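Wevport open day, December

The leaflet promised 827 metres of new path across the old airfield meadow, and Guadalupe Varela, who laid it, was keen that we walk all of it.

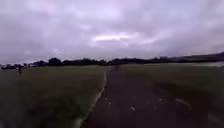 The path at Wevport, under heavy cloud.

I admired the tarmac. One does.

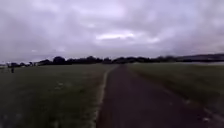

Tea came at the far end, 45 minutes later – Guadalupe stops often.

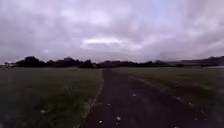 Photo: Zeyu Bai

Six of us asked about drainage.
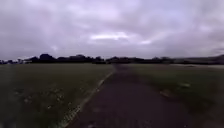 Guadalupe is proudest of her edging. The pale strip down the left side is hers, and very straight. I went home with a leaflet on kerbs.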